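Home | Notebook | Rigs | Parts list | Old entries

Gripper notes, July, bench book 2

Started 9.30. Aim for the day – get a straight answer on pads. Hilari fingers (the stiff ones) against the Coste linkage fingers with the blue pads, same handle, same wrist camera mount, same operator. No arm today, arm is still on the Meston controller job and I'm not touching that until the firmware is sorted.

Set up as agreed: hand-held tool, pick from one place, drop into box, reset, again. 100 picks per finger set. Anything that needs a second squeeze counts as a miss. Anything that drops before the box is a miss and gets a D next to it.

Hilari first. Good on cartons, good on anything with a flat side. Bad on bags. Tips meet before they've got hold of enough film, then the bag slides out downwards. Tried opening the stroke stop a bit, helped with the fat bags, made thin ones worse. Put it back where it was. Finished the set before lunch, 30 misses, nearly all film packs. Wrist hurts.

Checked the zero on the encoder between sets. Had drifted again, only a hair, but it is always the same direction so I think the grub screw on the trigger shaft is creeping. Nipped it up, put a paint mark on it. If the mark has moved by the end of the week it's the screw, if not it's the magnet.

Coste fingers on at 1.15. Changeover is a pain, 2 screws each side and the inner one is behind the link so you need the short key. Short key was in the Fliltum drawer for some reason. PLEASE put it back in the roll.

Pads on these are the soft blue ones. They give a little and the linkage lets them come round to the shape, so you get more area on the pack. Feels different through the trigger too, mushier, you don't get the click when it closes. Took me a while to trust it and I was over squeezing to start with. I'd throw those early ones out if we were being fair but I've left them in.

Clear plastic food packets are the test I care about. Slippery, the contents shift, and the camera hates them. Pads either side and lift is all the technique there is.
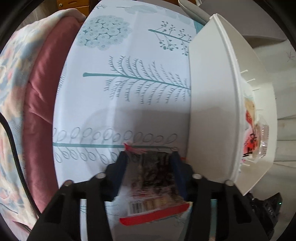

Hilari support replied mid afternoon to my mail from last week: we would not expect the standard tip to hold thin film well at that force, please try the ribbed tip before changing the finger, and keep the stroke under the limit in the sheet. They also want to know what trigger ratio we run. Didn't say whether the ribbed tip fits our older fingers. Have asked.

Fair enough, but ribbed tips mark soft packs, we saw that with the Fliltum set. Will try one if they send it. Not paying for it.

Blur is the other problem. Exposure is on auto and packet labels smear as soon as the hand moves. For the pick itself it doesn't matter, you can still see where the pads are. For anyone wanting to read a label afterwards it is useless. Tried fixing the exposure at 1/200, sharper but the dark stuff goes to mud. Might be OK with another lamp. Left it on auto for the rest so the two sets match.

Coste result: 2 misses, both D, both on the way across to the box. No double squeezes. Didnt expect it to be that far apart. Same operator getting better through the day will be part of it, so tomorrow reverse the order, Coste first, Hilari after lunch.

Things I don't like about the Coste:
- wide. The links stick out either side and catch on the box rim if you go in square. Go in at an angle.
- fingers cover a lot of the view at close range, more than the Hilari
- pivots need checking, one felt dry by the end. No play in it yet.

Cable – route it better. Dragging on the left all afternoon and I could feel it pulling the tool round on long reaches. Needs a clip on the forearm or a longer lead, ask Meston if they do one with the angled plug.

Logs copied to the shared drive, folder per finger set. Pads wiped down and left on the tool. Battery on charge, teh other one is flat.

To do
order spare blue pads
ribbed tip, if it comes
reverse order run
second lamp
short key!!

Bench book contact: workshop front desk | © Workshop notebook pages | Back to top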